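Passwords, one notebook and a very long weekend

2025-07-08

I have finally done it. After years of telling everyone else to use a password manager while keeping my own logins in a mixture of browser memory, a notebook with a coffee ring on the cover and pure hope, I've moved the whole lot over. And I loved it! I know that's a strange thing to say about typing email addresses into boxes for two and a half days, but there we are.

What set me off was an email from Gramwood, the little online shop where I buy printer ink and the odd cable. They'd had a break-in (the digital kind) and wrote to say that customer email addresses and scrambled passwords had been copied. It was a decent email. It told me what had gone, what hadn't, and what they'd like me to do about it, and there was no waffle about how seriously they take my privacy. I went to change my password feeling quite calm, and then I saw which one I'd used there. It was The Old One. I think most people who've been online since dial-up have an Old One. Mine was eleven characters, had a number where a vowel should be, and I'd been so proud of it when I made it up that I put it on everything.

So the job that evening was no longer one password. It was every place I'd ever put The Old One, and I couldn't have told you a quarter of them.

My browser helped a bit. If you go into the settings and find the saved passwords page, there's usually an export button, and it gives you a plain file you can open as a spreadsheet. Mine had 837 lines. 837! I'd have guessed at something like a hundred. There were logins in there for a pizza place that closed before I moved house, three different forums about the same model of scanner, and a site for sending large files that I must have used exactly once. I sat and scrolled through it with a cup of tea, and it was a bit like finding an old diary, only with more loyalty cards.

One serious warning about that export file: it's completely readable. Every password is sitting there in ordinary letters. Don't email it to yourself, don't leave it in the downloads folder, and check that your computer isn't copying it up to cloud storage while you work. I deleted mine as soon as I'd brought it into the manager, and then emptied the bin as well.

I tried two managers before I settled. The first was Masemeo, which I wanted to like because it looks lovely. Big clear buttons, nice colours, and it filled in logins on my laptop without any fuss. On my phone, though, it kept asking me to sign in again every time I swapped apps, and I've got a long main password, so by the sixth go I was muttering. It may well be a setting I missed. The second was Birnano, which looks as if it was drawn in a hurry on graph paper, and I adore it. It took the import in one go, it found the duplicates, and it has a page that simply lists every password you've used more than once, with the worst at the top. The Old One had a group all to itself. I felt told off, and rightly.

The free version of Birnano lets you store 1,000 logins, so even my ridiculous pile fitted with room to spare. I might pay for it later on for the sharing bit, but I haven't needed to yet.

Then came the slog, and I want to tell you how I broke it up, as I very nearly gave in on the first evening. I'd started at A. Please don't start at A! A was all airlines and app trials, and after two hours I had fixed a lot of things that didn't matter. The next morning I went at it in a different order and it went so much better:

Email first. If somebody gets into your email they can reset nearly everything else, so it deserves your best password and your full attention.
Then the bank, the savings account and anything that holds a card number.
Then the phone company. I'd never have thought of this one, but your number is what half the internet uses to check that you're you.
Then the places with your address and date of birth.
Then everything else, 30 at a time, with a proper break in between.

That last one made all the difference. Thirty is enough to feel you've got somewhere and not so many that your eyes go funny. I did a batch before breakfast, one after lunch, and one in the evening with the radio on. A lot of them turned out to be dead sites, or ones where I was happy to close the account, and closing an account is even more satisfying than changing a password. Some make it very easy. Others hide the button behind four menus and a sad little message asking if you're sure. I was sure!

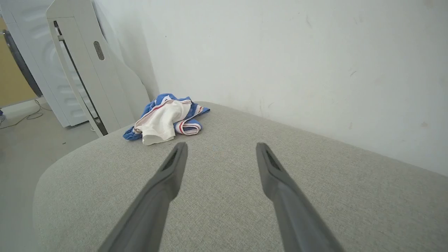

The next thing was two-step login, where you need a code as well as the password. I'd had it switched on for my bank and nothing else. I've now got it on email, shopping, the phone company and my photo storage, using an app that makes the codes on my phone so that I'm not waiting for a text to arrive. Setting it up took a few minutes for each account. You scan a square, type in the number it shows you and that's you done. What I'd skipped in the past were the backup codes, those lists of odd words or numbers you're told to keep safe. I always clicked straight past. This time I printed them, and they're in an envelope with my passport, along with my main Birnano password written out by hand. Yes, on paper. I've read plenty of people saying you must never write it down, but I'm far more worried about forgetting it than I am about a burglar who knows what he's looking at.

For the main password I used six random words picked with dice. It sounds fussy, and it was the most fun part of the whole thing. You roll, you look up the number on a long list, you get a word, and at the end you've got a daft little sentence that nobody could guess. I made up a picture in my head to go with mine and had it learnt by bedtime. I can't tell you what it is, obviously, though I badly want to, as it's very silly.

A few bits and pieces that tripped me up. Magnusson, who I rent my web space from, cut long passwords off without telling you, so the one I'd saved didn't match the one they'd kept. If a brand new password is refused straight after you've set it, try a shorter one before you start doubting your own sanity. Some sites won't let you paste into the second box, and for those I just typed it out, slowly, with one finger. And do turn off the browser's own saving once you've moved, or you'll end up with two sets of passwords that disagree with each other — I had that for most of a day and couldn't work out why the gas people hated me.

I'm not finished. There are still a couple of batches left at the bottom of the list, mostly shops I've bought from once, and I'm going to put a note in for September to go back through and see what's crept in. I also want to have a look at passkeys, which a few of my accounts have started offering. I switched one on to see what would happen, and logging in was just my thumb on the phone and nothing else, which I enjoyed so much that I logged out and did it again.

If you've done this yourself and found a quicker way through the middle bit, do leave a comment. And if you use Masemeo and know which setting I missed on the phone, I'd love to hear that too.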